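Tremari support, ticket reopened by Normand Beaudoin
Status: waiting on vendor
June 30, 2026

Problem: left finger on the handheld gripper stays closed after a soft pick. Trigger released, finger doesn't follow.

Normand: Support says dirt in the linkage. I cleaned it twice. Same fault, 3 times in 25 picks. I doubt it's dirt.

Sharon Mabula (vendor): Please update the firmware and recalibrate on a flat surface.

Normand: Updated. Calibration passed, as it did before the update, so I'm not sure what it proves. The next fault came on bedding work, picking up small cloth items. The manual says the pads are good for 4,000 cycles. We're nowhere near that.

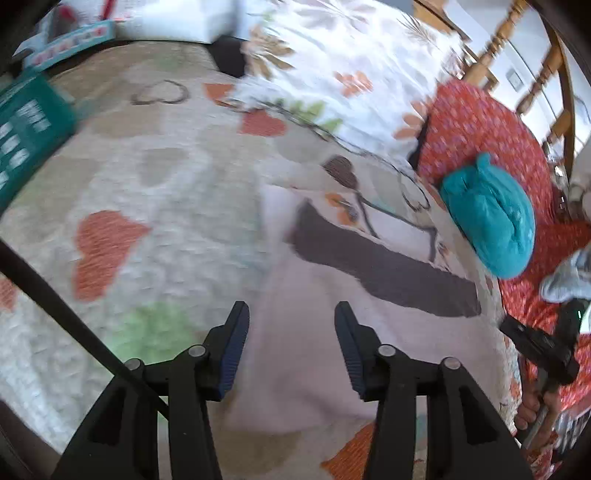
Swapping the trigger cable made no difference either. The log shows the open command going out every time, and the motor current climbs right after. To me that sounds like a binding pivot. Please don't close this again on "could not reproduce." I want the linkage replaced, and I want to know who tested the last fix, and on what.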